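6. September 2020, Werkstattbuch, Raum mit dem orangen Sofa

Heute habe ich mit dem Aufräumen angefangen, endlich. Ich schreibe auf, was ich gemacht habe, damit Fiifi Sarpong und die anderen wissen, wo die Sachen jetzt sind und was noch fehlt.

Ziel bleibt dasselbe wie in meiner letzten Notiz: Der Boden soll frei werden, bevor im Oktober die neuen Regale von Kostholm kommen. Wir haben 2.176 Kronen dafür bezahlt, Lieferung inbegriffen, und der Fahrer trägt nur bis zur Tür. Also müssen wir den Weg von der Tür bis zur langen Wand selber frei halten.

**Reihenfolge**

Ich habe mit den kleinen Sachen auf dem Boden begonnen und die großen Möbel stehen gelassen. Letztes Mal haben wir zuerst das Sofa geschoben und danach überall die kleinen Teile gesucht, die darunter gerollt waren. Das möchte ich nicht wiederholen.

Alles Weiche und Leichte kommt in den runden schwarzen Netzkorb. Er steht beim Arbeiten auf dem Boden, vor dem weißen Schränkchen, so muss man sich nicht über das Sofa beugen. Harte Teile mit Kanten bitte nicht in diesen Korb, das Netz leidet davon. Für solche Teile haben wir die graue Kiste von Navness, die jetzt im Flur steht – der Deckel schließt schlecht, man muss auf der linken Seite drücken.

Beim Sortieren habe ich keine neue Kategorie erfunden. Wenn ich nicht wusste, wohin etwas gehört, habe ich es trotzdem in den Korb gelegt und werde es am Ende mit Fiifi durchsehen. Das geht schneller, als bei jedem Stück zu überlegen.
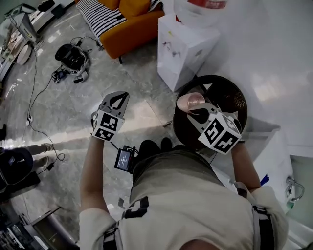 Wohin kommt der Korb, wenn er voll ist?

In den Flur, neben die graue Kiste, und dort wird er erst geleert, wenn zwei Leute Zeit haben, den Inhalt zusammen durchzusehen.

**Sofa und Decke**

Die schwarz-weiß gestreifte Decke bleibt auf dem Sofa, über Sitz und Lehne. Ich hatte sie im Sommer einmal weggenommen und gewaschen, und in dieser Zeit hat der orange Stoff sofort zwei Flecken bekommen. Der Reiniger von Flemmont hat den einen Fleck entfernt, den anderen nur heller gemacht. Seitdem bin ich vorsichtig. Wer die Decke wäscht, bitte mit 30 Grad und ohne Trockner, sie wird sonst kürzer.

Das Sofa selbst möchte ich später ein Stück von der Wand wegziehen, damit man dahinter wischen kann. Nicht alleine machen! Die Füße sind kurz und dunkel, und auf den Fliesen lassen sie Striche, wenn man schiebt. Also heben oder ein altes Handtuch unterlegen.

**Weißes Schränkchen**

Auf der Oberfläche sind leichte Schmierspuren. Ich habe eine kleine Stelle mit warmem Wasser und Spülmittel probiert, das ging nicht gut. Danach mit einem feuchten Schmutzradierer, ohne viel Druck, das war besser. Morgen mache ich den Rest. Bitte kein Scheuerpulver benutzen, der Lack wird davon matt, wie bei dem Tisch in der Küche.

Die Sachen obendrauf sollen auch einen festen Platz bekommen. Ich schlage vor, dass oben auf dem Schränkchen nur noch liegt, was man am selben Tag braucht.

**Boden**

Die grauen Marmorfliesen sind empfindlicher, als ich dachte. Bei Ackah, wo wir die Putzmittel kaufen, hat man mir gesagt: kein Essig, keine Zitronensäure, kein Kalkreiniger. Nur neutraler Reiniger und wenig Wasser. Ich habe zu Hause immer mit Essig geputzt und hätte es hier beinahe auch gemacht. Der Eimer mit dem richtigen Mittel hat jetzt ein Etikett.

Die Kabel auf dem Boden müssen vor dem Wischen hoch, die weiße Steckerleiste auch. Ich habe dafür Klettbänder bestellt, 3 Meter auf der Rolle, die kann man selber zuschneiden. Bis sie da sind, bitte vorsichtig gehen und nur fegen, nicht nass wischen.

**Schreibtisch**

Den weißen Schreibtisch habe ich nicht angefasst. Er ist voll und ich weiß bei vielen Geräten nicht, wem sie gehören. Jeder soll seine eigenen Sachen beschriften oder mitnehmen. Der runde weiße Hocker kommt beim Fegen auf das Sofa und nachher wieder unter den Tisch.

**Offen**

- Sofa vorziehen und dahinter fegen, zu zweit
- Schränkchen fertig putzen, auch die Seiten
- schwarze Matte ausklopfen (draußen, nicht im Treppenhaus)
- Inhalt vom Korb mit Fiifi durchsehen
- lange Wand nachmessen – in meiner Skizze vom Frühling steht 2.000 mm für beide Regale zusammen, aber ich glaube, die Fußleiste ist nicht mitgerechnet
- Kostholm nach dem genauen Liefertermin fragen

Noch zur Skizze: Sie liegt in der blauen Mappe hinten in diesem Buch. Wenn jemand nachmisst, bitte mit Bleistift direkt hineinschreiben und das Kürzel dazu, damit ich weiß, wen ich fragen kann.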